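**FOR RELEASE May 8, 2023**

# Kirham publishes first results of chore and bench-task trials

**Simulated pick-and-place work meets the company's threshold for scheduled use. Dishes, laundry and mixed parts bins do not.**

VESDALE — Kirham, a developer of test methods for small robotic arms, today published the first results from its chore and bench-task program. The program asks whether a single arm with a standard two-stage planner can complete ordinary household and shop-floor jobs without a person stepping in. For most of the jobs tested, the answer is no.

The report covers 8 task families. Four are shop-floor tasks: picking from a fixed grid, loading a tray, sorting a mixed bin, and driving a screw into a pre-drilled hole. Four are household tasks: clearing a table, loading a dish rack, folding a hand towel, and wiping a flat surface. Each family was run 1000 times in simulation. Families that passed in simulation move on to physical trials at the company's Durnley workshop.

A run counts as complete only if every item ends in its assigned place, no item is dropped, and the arm returns to its rest position within the time allowed. Partial runs score zero. Kirham set the threshold for scheduled use, meaning use during a shift with an operator on the floor but not at the machine, at no more than 20 failed runs per 1000.

Picking from a fixed grid was the only family to meet that threshold. The setup is deliberately plain. The arm stands on a fixed base beside a board of small upright pegs, and the board is registered to the base before the first run. Lighting and board position do not change within a series. The planner receives the peg positions as coordinates and does not have to find them.
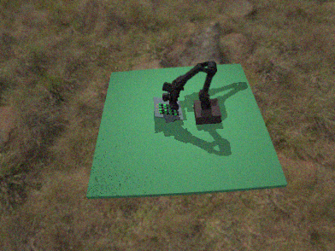 *Simulated grid-picking task: a black arm on its base block, with the gripper over a gray board of green pegs.*

Loading a tray came closest among the remaining families. It completed 657 of 1000 runs. Most failures occurred at release, when an item tipped against its neighbor and came to rest outside its slot. A second group of failures came from the return move, in which the wrist brushed items already placed. Kirham expects that a slower exit path will remove part of the second group. It has no fix at present for the first.

The household families scored lower. Towel folding did not produce enough complete runs to support a comparison between planner settings. Dish rack loading failed most often on items with handles. Surface wiping completed its path in most runs but left uncovered strips along the edges, and the scoring rule treats those as failures.

"A grid of identical pegs is a solved job if you hold everything still," said Brisa Figueroa, head of testing at Kirham. "A kitchen doesn't hold still, and neither does a parts bin at the end of a shift. We would tell a shop owner to buy an arm for the first kind of work and wait on the second."

Figueroa added that simulated results should be read as an upper limit. Contact between the gripper and small parts is simplified in the model, and wear on the fingers is not modeled at all. "We expect the physical numbers to be worse. The question is how much worse, and on which tasks."

Physical trials of the grid-picking task begin in June. The Durnley workshop will use a board with the same peg spacing as the simulated one. Two changes will then be introduced, one at a time: an unregistered board, placed by hand before each series, and missing pegs that are not reported to the planner. Tray loading will be tested again in simulation with the slower exit path before any physical work is scheduled.

The task definitions, scoring rules and run logs are available on request under the project name Ông. Outside groups may submit their own planners for scoring against the same task set, provided that settings are fixed before the first run and all runs are reported — including those stopped early.

**About Kirham**

Kirham develops test methods and task sets for small robotic arms used in light manufacturing and service work. The company is based in Vesdale and operates a test workshop in Durnley.

**Contact**

Brisa Figueroa, Head of Testing
Kirham, Vesdale

###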